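Tokum Travel Association
Minutes of the Escorted Tours Meeting, April

The meeting was called to order at 10 a.m. by Doaa Sqalli. The minutes of the prior meeting were approved as written.

Mr. Mahrous reported 445 bookings for the Sernow coach tour. The deposit remains at $600 per traveler. 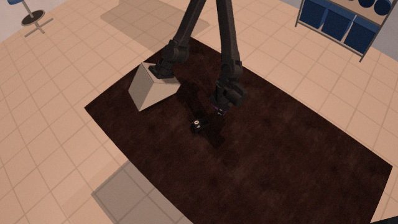 Tabletop with beige block, computer rendering

Motion to add a second night at Ouali, limited to 36 guests per departure. Moved by Abdelghani Mahrous, seconded and carried.

The Pranance ferry contract was tabled.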